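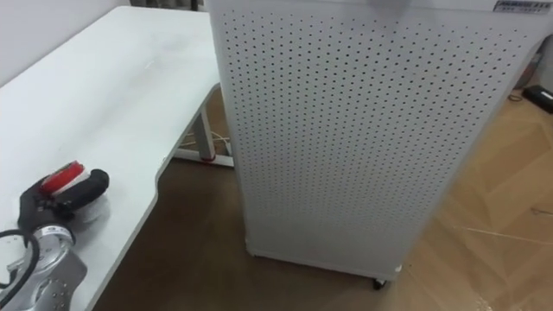 Figure 1. White perforated unit on a wooden floor beside a desk with a concave front edge.

3.2 Furnishing and sound decay in small work rooms

The classical expressions for reverberation time assume that sound energy is spread evenly through the room and that absorption is spread evenly over its surfaces. Neither assumption holds well in a small room with a hard floor, a plaster ceiling and furniture gathered along one or two walls. The decay in such rooms is often curved, with an early portion controlled by the furnished half of the volume and a later portion controlled by whatever pair of parallel surfaces has been left bare. A single reverberation time fitted across the whole decay hides this.

The survey covered 24 rooms in the Fairclough and Broleck buildings, all of them used for desk work or small-group work. Each room was measured as found. Desks, shelving, curtains and freestanding units were left in position, and the door was closed for the duration of the sweep. Up to 8 receiver positions were used per room, with 2 source positions where the floor plan allowed it and one where it did not. After responses with a poor signal-to-noise ratio were removed, 271 impulse responses remained for analysis. Most of the rejected responses came from the street side of the Broleck building, where traffic noise filled the lowest bands through the afternoon.

Surfaces were logged on a paper form by type and estimated area. The form separates fixed surfaces (floor, ceiling, walls, glazing) from movable ones. Thenmozhi Chacko drew up the categories for movable items and revised them once, after the first building, when it became clear that curtains had to be recorded by the area they covered when hanging and by their degree of gather. A curtain drawn flat and a curtain bunched against a window frame expose very different amounts of cloth, and the earlier version of the form treated them as the same object. Rooms logged on the earlier version were visited a second time and the curtain entries corrected.

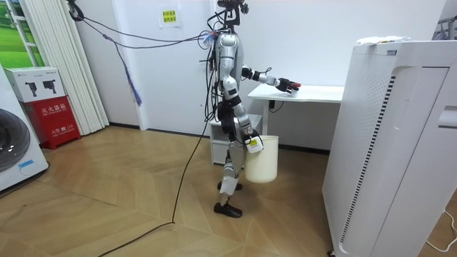 8 min read

Floors were the most uniform item in the data. Wood flooring laid on a solid base absorbs little at any frequency of interest to speech, and variation in its finish can be ignored for present purposes. Where the boards are carried on battens, the cavity below them takes up some energy at low frequencies. We could not establish the floor build-up in every room, and the floor was therefore entered with a single set of coefficients. The resulting error is confined to the lowest bands and does not affect the speech-range results given in Section 4.

Table tops present a different problem. A hard, level surface between a talker and a listener returns a strong early reflection, delayed by only a few milliseconds relative to the direct sound. The ear fuses the two, and loudness increases slightly, but the summed spectrum shows a regular series of dips whose spacing depends on the heights of both heads above the surface. These dips appear clearly in responses taken across a desk and are absent from those taken beside one. In averaging over positions we kept the two groups apart - combining them gives a smooth curve that matches no actual seat in the room.

Perforated surfaces were the category most often misread on the form. A perforated sheet has almost no absorption of its own. Its effect depends on what lies behind it. Fixed in front of a sealed cavity, it forms an array of resonators, each hole acting as a small mass of air moving against the stiffness of the enclosed volume. The resonance moves upward as the open area increases, and downward as the cavity deepens or the sheet thickens. With a porous layer in the cavity the peak becomes lower and broader. With nothing behind the sheet other than the room itself, sound in the lower bands passes through the holes or around the edges, and the sheet matters only as a partial reflector at high frequencies.

It follows that two items of the same outward appearance may call for entirely different coefficients. Perforation is used on storage units, equipment housings, display boards, ventilation covers and acoustic screens, and the visible face does not identify which of these is in question. The revised form has a separate field for the backing, with "unknown" as a permitted entry. Items so marked were given the coefficients of a plain hard panel. This is the cautious choice: it may understate the absorption present, but it cannot credit a room with absorption it does not have.

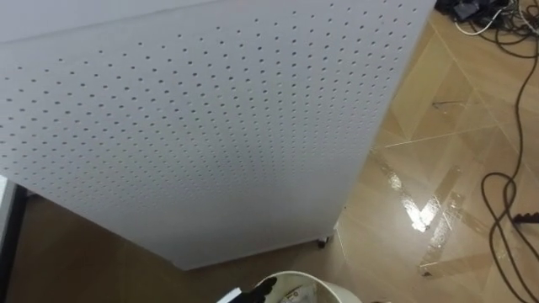
Figure 2. Round holes in a regular grid on a white perforated panel. A small dark caster is visible at the lower corner.

Items on wheels need a further note, as their position at the time of measurement may not be their usual one. The Zarkano ray model was run for each room with the movable items at their logged positions and again with every wheeled item placed against the nearest wall. The change in predicted decay was small in furnished rooms. In sparsely furnished rooms it was larger, and its sign depended on whether the item had been interrupting a flutter path between bare walls. A hard panel standing at an angle in such a path shortens the late decay through scattering alone, without absorbing anything to speak of.

The same runs were repeated in Skevunau, which treats edge diffraction explicitly. Agreement between the two packages was good in the middle and upper bands. In the lowest bands neither should be relied on, as the wavelength is comparable with the room dimensions and the response is governed by a few separate modes. For those bands we report measured values only, by room and by source position, with no spatial average taken.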